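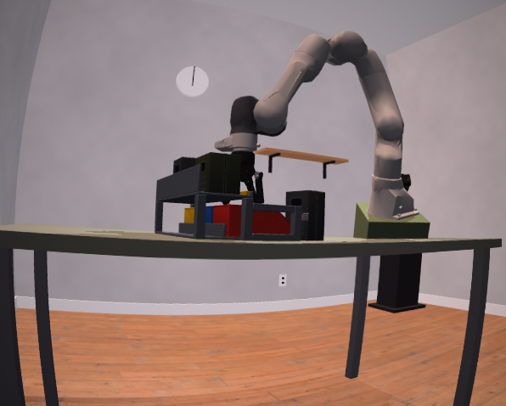 Hundik Teach: hand guiding and remote control for single-arm cells

Hundik Teach records a task while the operator moves the arm, either by hand at the wrist or from a desk controller over the network. Joint positions and gripper state are stored on one clock. The same task file opens in the simulator and on the arm.

Recording
Hand guiding needs no tools. Press the pedal to release the joints, let go to hold. In remote mode the operator sees the simulated cell on screen, which helps with reaching between shelves and boxes. Demonstrations can be trimmed and joined in the editor.

Specification
Arms supported: 13
Supply: 28 V DC
Controller ports: 2
Mounting: block or pedestal

The Ostlow pedal is sold separately. Licences are per arm. Task files made in Jasia format must be converted before use.

Order code: HT-327

Print this page | E-mail this page
Shares: 28 | Comments: 2

Related items
Ostlow foot pedal
Shemweta desk controller
Jasia file converter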